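How Do You Shop for a Robot? (A Guide for Kids Who Like Big Plans)

Hi again, everybody! Last time I wrote about the sorting line at Ibarra, and a whole bunch of you sent me the same question: how does a place go and get a robot? Do you walk into a store? Is there a cart?

No cart, sadly. I would love to see that cart. I help plan equipment for a small workshop called Clikine, where we pack wooden puzzles into boxes, and this year my job was to work out whether we could buy a robot arm. So I'll tell you how I did it, and you can try the same thing with a pretend budget at home.

The first step is boring and I did it wrong. I started by looking at robots! I looked at big ones and small ones and one that could flip over a car door, and I got very excited, and then my boss, Washington Vasconcelos, asked me what I wanted it to pick up. Um. Puzzle boxes? "Then go weigh a puzzle box," he said.

So I weighed a puzzle box. It was 2 pounds. A robot arm has a limit on how much it can lift, a bit like you with your backpack, and the gripper on the end counts too. If the gripper is heavy, there's less lifting left over for the box. After that I measured how wide the box was (11 inches, with the lid on) and crossed off every gripper that couldn't open that far. My long list got short very fast.

Next I got to try things out on a computer. You can build a pretend robot in a pretend room and move it all you like, and if you bonk it into the table, no one has to pay for a new table. I bonked it plenty. What I wanted to check was how close the gripper could get to the top of the table, with a finger on each side, before something bumped.
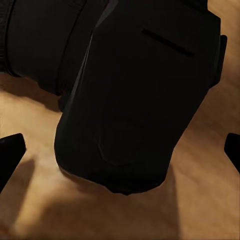 Why don't people just buy the cheapest robot?

The cheapest one might not lift enough or reach far enough, and then you have to buy a second one. Fixing and spare parts cost money as well, so you add up what a robot will cost over all the years you plan to use it.

Okay, so now we come to the money part, my favorite. I drew a big circle on paper and cut it up like a pizza. The arm was the biggest slice. The gripper got its own slice, which surprised me, as I thought it came with the arm! (Often it doesn't. Ask first.) Then there was a slice for a strong table, a slice for safety gear, a slice for teaching our team how to use it, and a skinny slice I labeled OOPS.

Please always have an OOPS slice. Ours went to an extra-long cable.

I asked two companies for prices. A price on paper is called a quote. Dradonus sent one that was a single page long, and Wevow sent one that was 20 pages, and I read every page with a snack. The short one looked cheaper until I noticed it left out the teaching and the delivery. When I wrote those in, the two prices were nearly the same.

We picked Wevow, mostly for the spare parts. Their fingers can be swapped out with one little tool, and they promised to keep making them for 5 years.

Then you wait. The arm comes in October, and I've already put tape on the floor to show where it goes. I walk around the tape every morning with my coffee.

Want to try it? Pick one chore in your house and find out what the robot would need to lift. Weigh it on the kitchen scale, measure the widest part, and draw your own money pizza. Send me your drawings, and tell me what your OOPS slice is for!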